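Tracked loader TL172 -- pre-start walkround, Drustberg yard

Done cold, before the key goes in. Mark each line OK, WATCH or STOP. A STOP means the key goes back to the office.

1. Engine oil. OK. Halfway up the stick.
2. Coolant. OK.
3. Hydraulic oil. WATCH. Low in the sight glass but still in it. Topped up a litre last time as well, so somebody needs to look under the belly plate.
4. Track tension. WATCH. Left side is slack. Grease it up before it goes on the slope.
5. Bucket teeth. OK. Eight fitted, two getting short. Spares are on the Turska shelf.
6. Pins and bushes. OK. All greased. The lower left nipple takes grease slowly -- keep pumping.
7. Quick hitch. OK. Locked and tugged against the ground.

Halfdan asked whether the hitch check counts if the bucket was not changed overnight. It does. Do it every shift.

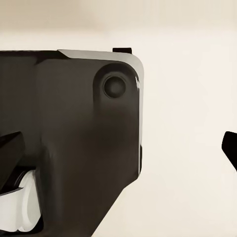

Checked and written up by Zsófia Jakab, 11/06/2026

8. Seat belt. OK. Webbing is dirty but not cut.
9. Lap bar. OK. Arms will not lift with it up.
10. Horn and reversing alarm. STOP at first, now OK. Alarm was dead, mud in the plug. Cleaned out and tested four times.
11. Lights. WATCH. Rear left work light is out. Fine for day shift only.
12. Windows and mirror. OK. Chip in the door glass, same size as in January.
13. Extinguisher. OK. Needle in the green, pin in, tag in date.
14. Cab floor. WATCH. Found a shackle and a drinks bottle by the pedals. Keep it clear, please.

Comments

Irén Gál: Belly plate is booked for the end of the shift. Don't top up again until I've seen where it is going.

Halfdan Bech: Track greased. Light bulb ordered.

Hours at check: 172 since last service. Next sheet to Magdolna Bodnár.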